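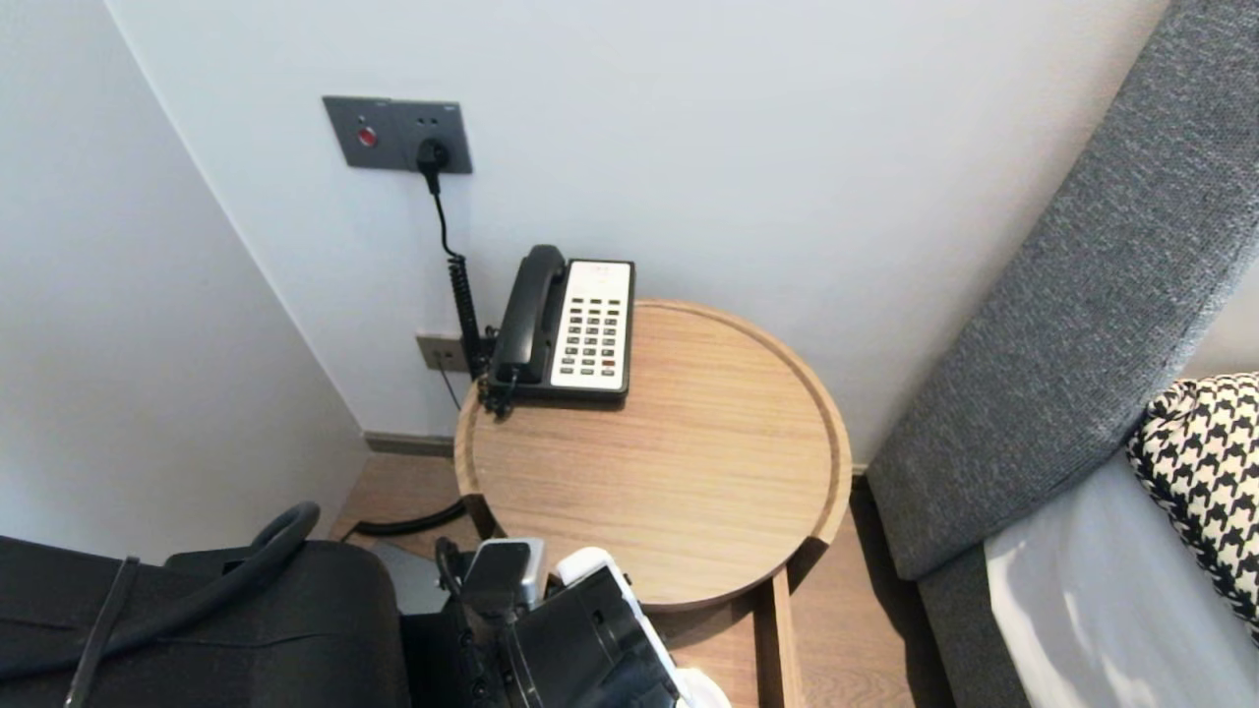 Bedside table, phone and wall panel, sample room, Disteddale Guest House

Minutes of the Rooms Meeting, 15th May

Present: Heloísa Arruda (chair), Dirceu Araújo, Vanderleia Brandão, Osvaldo Xavier (minutes)
Apologies: Jeferson Xavier

1. Minutes of the last meeting
Agreed with one change. The linen delivery was for the Tetport house, not Disteddale.

2. Bedside tables
Dirceu said the round table with the raised rim has done well in the sample room. Small things stay on it and the light oak color goes with the floor. Vanderleia asked if there is still room for a glass and a book once the phone is on it. Members tried it and thought there was. Agreed to use the same table in the other rooms on the floor.

3. Phones
Heloísa asked if corded phones are still wanted. Osvaldo said older guests use them to call the desk and would miss them. Agreed to keep them, set toward the back of the table. Dirceu to price shorter cables, as one now runs across the floor under the table. Spending limit of 2000 for the whole floor.

4. Wall panel
Two guests have asked what the round red button by the socket is for. Vanderleia will write a card for the room folder. Jeferson to check the wording before it is printed.

5. Beds
The gray headboard is to stay. Vanderleia would like a plain cushion in place of the houndstooth one. Osvaldo disagreed. Left until samples come from Conceição.

6. Other business
Room 10 needs a new shower hose. Dirceu to order.

Next meeting at the Tetport house, date to be set by Heloísa.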